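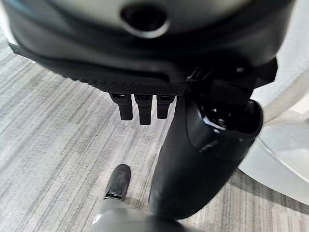

The Stesis study asks whether a household robot can learn to handle large pieces of cloth from a modest number of human-guided attempts. Cloth is a difficult material for a machine, as it changes shape whenever it is touched and hides parts of itself in its own folds. Much of the information used by the method comes from cameras placed close to the hand. At that range the gripper finger, a black robot arm and the striped carpet beneath it may all fall within a single view, and the software must learn which of these matter to the task and which do not. The questions below are those most often put to the project office at Lindmont.

What is the method?

A trained operator guides the robot through a task while the cameras and the joint positions are recorded together. A model is then trained to predict the next short stretch of movement from what the cameras show. The model is given no map of the room and no measurements of the cloth.

Why does the study use several camera views?

A view from the head shows the general lie of the cloth, but the hand often blocks the point of contact. A view from the wrist shows that point well and very little else. Silvia Vlček, who leads the work on perception, compared models trained with one view and with both. The models trained with both views recovered more often after a poor first grasp.

How many demonstrations are needed?

The main results rest on 40 demonstrations of each task. A smaller set of 27 was also tested. It gave acceptable results for picking up an edge but not for spreading or folding, and the study team does not recommend it for those tasks.

Why are sheets used and not smaller items?

Towels and napkins can usually be seen whole from a single position. A sheet cannot. It sags between the points at which it is held, and a corner may hang well away from the hand.

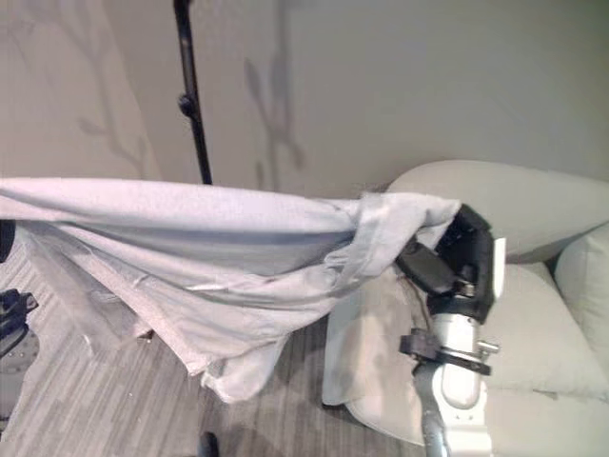
The robot must therefore act on a partial view and correct itself as more of the material comes into sight. Sheets also make errors easy to judge - an edge is either brought across or it is not.

Is the work carried out in a laboratory?

Recording takes place in furnished rooms at the Plelley site. Early models trained against a plain backdrop performed poorly when moved to rooms with patterned flooring and changing daylight, and the plain backdrop was given up in October.

What are the known limits of the method?

There are three that users of the results should bear in mind. The robot works slowly, taking around 3 minutes for a task that a person completes in a few seconds. It has difficulty telling one layer of thin fabric from 2 layers lying together. Lastly, the results apply to the grippers used in the study and should not be assumed to hold for other designs.

Will the recordings be released?

A first portion will be made available to research bodies on written request. Iveta Sýkora is responsible for access and will supply the terms of use. Recordings in which a person can be recognised are withheld.

Who should be contacted about joint work?

Proposals should be addressed to Clem Cosgrove at the project office. Questions about the training software, known as Wan, should be sent to Settimio Cirillo.

Print this page | E-mail this page

Contact us | © Lindmont, Stesis Project Office | Back to top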